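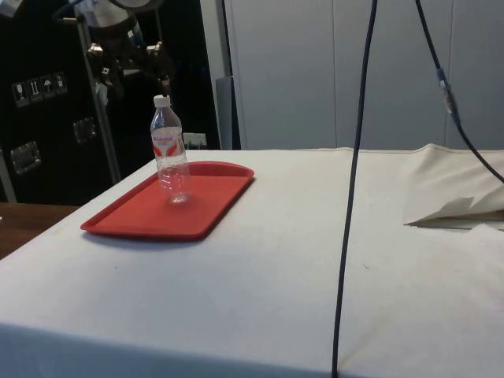 A red tray and a water bottle on a covered table.

Kudley cafes start free water refills

Eleven cafes in Kudley will fill water bottles free of charge from February, also for people who do not buy anything. The list of places was published this morning by the Pundgate Residents' Group, which has worked on the plan since last summer.

The idea came from Sevim Uysal, who runs a small bakery near the bus station. "People asked me for water every day and many were shy about it," she said. "Now there is a blue sticker on the door and they can just come in."

Each cafe will have the same sticker in the window. The refill is tap water and guests must bring their own bottle. Most of the places will offer it from 9 in the morning until they close, but two of them will stop during the lunch hours, when the counter is too busy.

The group paid for the stickers and for a printed map. Some 100 copies of the map are ready and can be taken from the library on Kaplan Street. More will be printed if they are needed.

Not all owners are convinced. Erhan Soylu, who has a cafe with only four tables, said he will wait until spring before he decides. He sells many drinks to walkers – and this is a large part of his income in the warm months.

The group also wants a public tap in the park. The town has not yet given an answer to this request.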